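The Grip That Would Not Let Go: speaker notes
Horkutdale home robotics evening, November 24, 2025
Speaker: Amarachi Afolabi

Slide 1. Hi, thanks, who I am (short!!). Work with Lawal Uzor on the Onyeka tidy-up job. Bedroom stuff. Black garment on bed, basket on floor, put one in the other. Boring on purpose.

Say up front: no one got hurt. Nothing broken. Still the most useful fault we've had all year and we nearly wrote it off as a glitch.

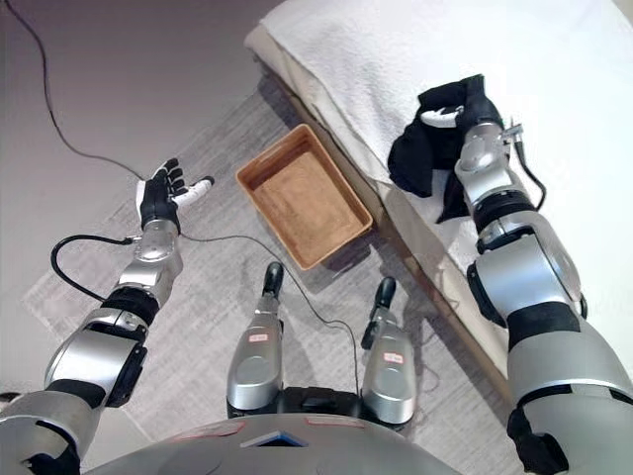 Reading time: 3 min

Slide 2. What went wrong. Right hand closes on the cloth, fine. Arm should lift, swing over basket, open. Run 111, hand closed and stayed closed. Release command sent, log says recieved, fingers don't move. Planner thinks the hand is open so it carries on to the next step. Arm starts heading back with the cloth still in it.

Pause here. Let them think about what the cloth could be caught on. Bed edge, a sleeve, somebody's kid.

Lawal hit the stop. Arm held where it was. Good. Hand ALSO held where it was, which is what we'd asked for back in July and had all forgotten about. Stop means freeze, so if the hand has hold of something it keeps hold of it.

Slide 3. The setup, quick. White towel on the bed, basket on the rug in front. Don't spend long on this, they can see it.

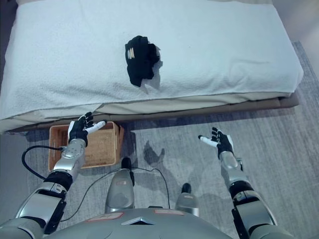 Black garment on the towel, both hands clear of it.

Slide 4. Cause. Two things stacked up.

First one: the hand controller (Wirska, our own board, please nobody email the wrong people) drops a command if it lands while the grip force is still settling. Window is 200 milliseconds. Thin stiff fabric settles fast, you'd never see it. Soft bunchy stuff keeps squashing down, so the window stays open longer than the planner waits.

Second one is worse. "Received" in the log meant the message turned up. Didn't mean anyone acted on it. We read that line for weeks as "done". My fault as much as anybody's, I wrote the log text.

Ask the room: who has a status message like that? Wait for hands. There's always a few.

Slide 5. Finding it. Went back through 628 logged grasps. Same dropped release showed up 3 times. The other ones got masked by a retry further down the line so the cloth came loose late and we called it slow. Skip the chart if running over.
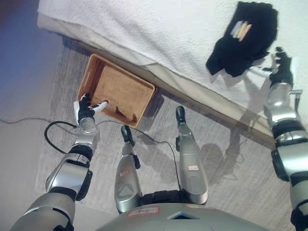 Slide 6. What we changed. Keep it moving.

Release gets sent again until the finger position reading says open. Not the ack, the position.

Arm can't leave the drop point till that check passes. If it doesn't pass, stop and beep. Loud beep. Lawal hates the beep.

Stop button now has a second stage. First press freezes everything, same as before. Press and hold, fingers go slack. Argued a lot over this one, if it's carrying something heavy you don't want slack. For cloth it's right. For a mug, probably wrong, and we haven't sorted it yet so say so.

Cables. Side note but somebody will ask. Black cable across the rug near the feet, yes it's a trip hazard, yes it's on the list. Wasn't part of this fault.
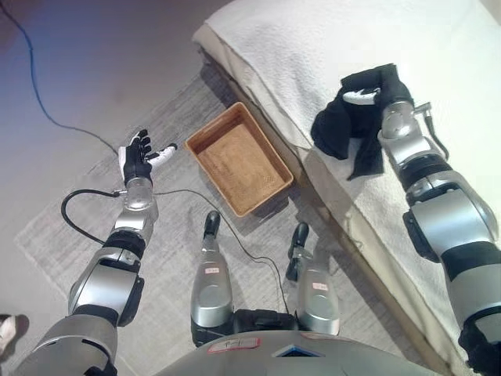 Slide 7. Still open. Potent (the new planner) has its own idea of when a step is finished and we haven't tested it agianst the dropped release at all. Until then it doesn't run with people inside arm's reach. Amarachi's rule, not up for a vote.

Also want to try wool, and something with buttons.

Slide 8. Thanks to Lawal for the fast thumb. Questions. If they ask for the logs, yes, but after I clean up the file names.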